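Talk notes: The Table Is the Loudest Thing in the Room
Plondton Public Library, community room, 17 April 2018

(Wait for people to sit. Move the water away from the laptop this time.)

OK, hi everybody. Thanks for coming out. I know the flyer said "textiles in the home," which sounds like I'm going to sell you drapes, and I promise I have no drapes. What I want to talk about tonight is tablecloths. Plain old kitchen tablecloths, the kind you stop seeing after a week. I've been collecting them and washing them and ruining them for a good long while, and I have opinions.

Quick show of hands: who ate dinner on a cloth last night? (Pause. It's usually the back row.) Who grew up with one? Way more hands, right? That gap is what got me started.

My grandmother had a cloth on her kitchen table every single day I knew her. It wasn't fancy. It had a burn the shape of Ohio from a skillet, and she used to set the sugar bowl on Ohio so company wouldn't see. When she moved in with my aunt, the table went to a cousin and the cloth went in the rag bin, and I was already home before I thought to ask for it. I still think about that cloth more than I think about the table.

So then I started picking them up at yard sales. A dollar, two dollars. I now own 19 that I'd call good and a tote full of ones I wouldn't. My husband calls the tote "the archive," and he isn't being nice about it.

(Slide up. Sip of water.)

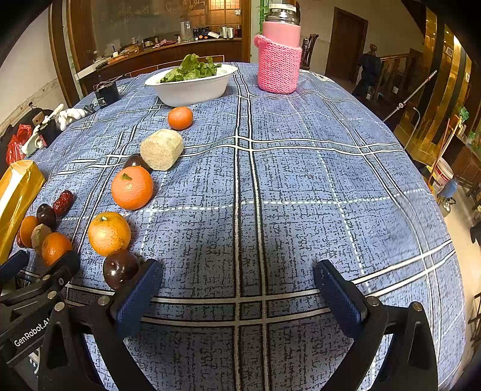 Let me start with plaid, which is where most people start, and where most people go wrong at the store. A plaid that looks sweet folded up on a shelf is a whole different animal when it's spread out. Folded, you're seeing a square or two. Open, you've got lines running the full length of your table, and your eye is going to follow them whether you like it or not. Look at the blue one up on the screen: it's the pairs of white stripes you notice, way before the blue, and that's because each one has a black edge on it. Take away that thin black edge and the white would go soft and sort of melt into the cloth. And then look at the pair going across, in the upper half, how it goes wavy. My grandmother would have had her palm on that in two seconds. Stripes tell on you. A solid cloth can be crooked all through dinner and get away with it, but a striped one lets everybody know.

So here's my store advice. Unfold it! Ask first, if you're shy, but unfold it, at least two panels' worth, and walk backward until you bump into something. If you can still tell what color it is from over there, you know what you're getting. If it's gone gray on you, and a lot of small checks do, you're buying a gray tablecloth.

(Somebody always asks about gingham here. Say: yes, gingham counts, hold that thought, and don't go down the gingham road. Last time was ten minutes.)

Next thing, size. The rule on the package is usually for looks, how much cloth hangs over the side. For a kitchen where people live, I go shorter than they tell you. A long drop is lovely until somebody stands up fast with it tucked in their belt, and I have seen a full gravy boat go that way. Hand's width over the edge, maybe a hand and a half. If you've got a toddler, go shorter than that or skip the cloth till kindergarten.

Measure the table with the leaf in, by the way. I measured mine in February with the leaf out, ordered the cloth, felt very organized, and then had eleven people for Easter on a table with a bald spot at each end.

Now fabric. I'm going to be quick because it's the part where I see phones come out.

Cotton is what I'd tell anybody to start with. Washes hot, irons flat, gets better for years. Linen is gorgeous and it wrinkles if you look at it. If you love wrinkles, get linen. Poly blends, I used to be a snob about them and I've come around, they dry fast and a spill will sit up on top for a second so you have time to yell for a towel. What they do hang on to is grease. Butter on a poly blend is a long relationship.

Wipe-clean cloths, the coated kind: fine for crafts, fine for the porch. I don't like my wrists sticking to things in August, so I keep them out of the kitchen. You may feel differently.

(Pass the three swatches around now. Count on getting two back.)

While those are going around I want to tell you about Laurențiu Lungu. I met him through a shop called Grecu, which sold table linens and curtain ends out of half a storefront, and he ran the mending counter there. I brought him a red check with a hole in it and asked if he could make the hole disappear. He turned it over, looked at the back for a while, and told me he could make it disappear or he could make it last, and which did I want. I said last. He cut a patch from the hem allowance, so it had faded right along with the rest of the cloth, and lined the checks up so well that I have to hunt for it. That cloth is in the pile on the side table and you're welcome to go find it afterward. I'll tell you it's in one corner and that's all I'll tell you.

The lesson I took from him is to save your hem. If you're shortening a cloth, keep the strip you cut off. Pin it in a bag with the date. Someday you'll want that exact piece of fabric and there won't be any other place on earth to get it.

Stains. OK. I know this is why half of you are here!

Coffee and tea: cold water from the back of the cloth, right away, then a regular wash. Red wine: blot, cold water, and please leave the white wine in the bottle, it's not helping anybody. Candle wax: let it get hard, pick it off, then brown paper and a warm iron, moving the paper as you go. Berries: this one's my favorite, you stretch the spot over a bowl and pour very hot water through it from up high. Do it in the sink. Do it on cotton you know can take the heat, and keep your other hand out of the way. My mother did this with blueberries and it was the most exciting thing that happened in our house all summer.

Grease: dish soap, the plain kind, worked in with your thumb. Wait. Then wash. And the big one, if you write down anything tonight write this down: do not put it in the dryer until you're sure the spot is gone. Check it in daylight. The dryer will make that stain a member of your family.

(Check the clock. If it's past the half hour, skip ironing and go to storage.)

Ironing, for the two of you who care: a little damp, wrong side first, and roll it on a tube as you go so you don't iron creases back in. I get my tubes from the carpet place on Radel Street, and they'll give them to you if you ask before trash day.

Storage. Fold lines are where old cloths die. If you keep them folded, refold every few months in a different spot, thirds one time, quarters the next. I do mine when the clocks change. And wash before you put away, even if it looks clean, because sugar you can't see today is a yellow ring next year.

Last bit. There's a swap at the Trutum hall next month, bring one, take one, no money. Please bring it washed. I'll be the person at the door sniffing them.

(Questions. Gingham will come up. Get the swatches back. Thank the library for the coffee, and remember the extension cord is theirs.)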